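Buscar en el sitio Buscar

Comunicación y Televisión II
Apuntes de clase, tema 7: el magacín matinal y la polémica con los anunciantes
Prof. Emiko Kamata

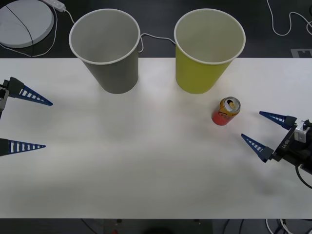 1. De dónde sale el formato

Mesa, cuatro o cinco colaboradores, público en plató, actualidad ligera. Directo o falso directo (repasar la diferencia, tema 3). Barato comparado con la ficción. Se llena mucho tiempo de parrilla con poco guion.

- Presentador/a = ancla. Reparte turnos, corta, da paso a publicidad.
- Colaborador fijo = opinión. Cobra por programa.
- Invitado = promoción. Viene a vender algo (disco, libro, peli).

Ojo: en el examen del año pasado mucha gente confundió colaborador con tertuliano político. No es lo mismo contrato ni mismo registro.

2. Quién paga

Tres vías: spot convencional, patrocinio de sección, mención en directo. La mención es la más cara por segundo y la más delicada. El presentador pone la cara.

Caso que vimos: Comeo (sopas y caldos) patrocinaba la sección de cocina de "Mañanas Pondau". Mención diaria de 20 seg. más cartela. Un colaborador suelta en directo que los caldos de brick "son agua con color". Risas en la mesa. El presentador no corta.

Cronología, para el comentario:
- Mismo día: clip circulando antes de acabar el programa. 400 quejas en el buzón de la cadena, la mayoria de trabajadores de la fábrica y familiares.
- Día siguiente: disculpa tibia, leída, sin mirar a cámara. Empeora.
- Semana siguiente: Comeo retira patrocinio. Peltico (calzado) pide que sus spots pasen a la tarde.
- Diciembre: la sección de cocina desaparece. El colaborador sigue.

3. La disculpa en antena

Qué se suele pedir: quién la dice (el que metió la pata, no el compañero), a qué hora (misma franja), si nombra al ofendido. En el caso Pondau fallan la primera y la tercera. "Si alguien se ha sentido molesto" = condicional, no cuenta como disculpa. Subrayar esto.

Comparar con la rectificación legal, que es otra cosa: plazo, texto cerrado, sin comentarios añadidos. Tema 9.

4. Retirada de publicidad: ¿sirve?

Dos posturas.
a) Sí, la cadena solo reacciona al dinero.
b) Poco. El anunciante vuelve por otra puerta, o entra uno más barato. Lo que cambia es la sección, casi nunca la persona.

Discutido en clase, sin acuerdo. El grupo de tarde mucho más por la b.

5. Para entregar

Comentario de 2000 palabras maximo sobre una disculpa televisiva a elegir. No vale la del caso Pondau. Incluir transcripción literal con pausas marcadas (sistema del anexo, hoja 114 del dosier). Sin transcripción no se corrige.

Entrega: Tue 24 May, en mano o en el casillero. Puntúa sobre 100, pesa un tercio de la nota.

Lectura pendiente: capítulo de patrocinio del dosier, entero menos el último apartado.

Contacto: secretaría del departamento | © Apuntes Kamata | Volver arriba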